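Where Do the Bags Go? Rethinking the Entry at Conby Studio
Student project report, Interior Spaces II
Team: Jocelyn Sison, Shivam Nigam, Ardalan Bakhtiari
Advisor: Sarla Awasthi
Submitted 1/21/20

What we set out to do

Our team picked the entry area at Conby, the shared studio space on the second floor of the Nautiyal building. Anyone who has walked in there at the start of a class knows what happens: coats on chairs, backpacks on the floor, and a big traffic jam right inside the door. We wanted to see how far we could get with furniture that was already in storage and a very small budget, and we had a great time finding out!

How people were using the space

We watched the entry during class changes in December and kept a tally sheet. Over the whole observation period we logged 283 arrivals with some kind of bag. Only 53 of those bags ended up on a shelf or a hook. The rest went on the floor or traveled into the studio with their owners. Shivam also talked to people as they came in, and the answer he heard most was that the old metal shelving was too tall and too deep. You had to lift a heavy bag to chest height, and then you couldn't find it again behind everybody else's.

That told us a lot. We had started out sketching hooks and lockers (Ardalan had a beautiful locker drawing, which he still hopes to build one day), but we dropped those ideas in the first week and went looking for something low and open.

The low shelf

Jocelyn found the cubby unit in the storage room, under a stack of old display boards. It needed a good cleaning and one divider had to be reseated, but otherwise it was in fine shape. We love the color combination, with the gray wood grain on the outside and the warmer reddish brown on the shelf surfaces. It sits well next to the white curved wall, which we really didn't want to cover up.

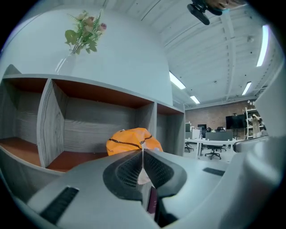
Figure 1. The cubby unit with an orange and black bag in the middle compartment and the artificial bouquet on top.

Compartment width was our main worry. Soft bags spread out when you set them down, so a narrow opening makes people push and fold. The wide middle compartment handles a puffy bag nicely, and the narrower one next to it suits a folder case or a pair of shoes. We tested both with every bag our classmates would lend us.

The flowers were Jocelyn's idea. Without something on top, a low shelf turns into a counter, and pretty soon it's holding coffee cups. We tried a bowl first and it filled up with keys and gum wrappers. The vase takes up enough room to discourage piling, and the pinks and peaches soften all that gray and white. Artificial stems made sense to us for a room that gets locked up over breaks.

Costs

Cleaning supplies and felt pads: $4
Vase and stems: $53
Shelf unit: no cost, from storage

What we would do next

Labels came up a lot in our critique. Devendra Mathur, our guest reviewer, suggested small color tags inside each compartment, and we'd like to try that with the spring class. We would also like to run the tally sheet again with the new shelf in regular use, at the same times of day, so the two sets of numbers can be compared fairly. Ardalan has already redrawn the sheet with a separate column for coats.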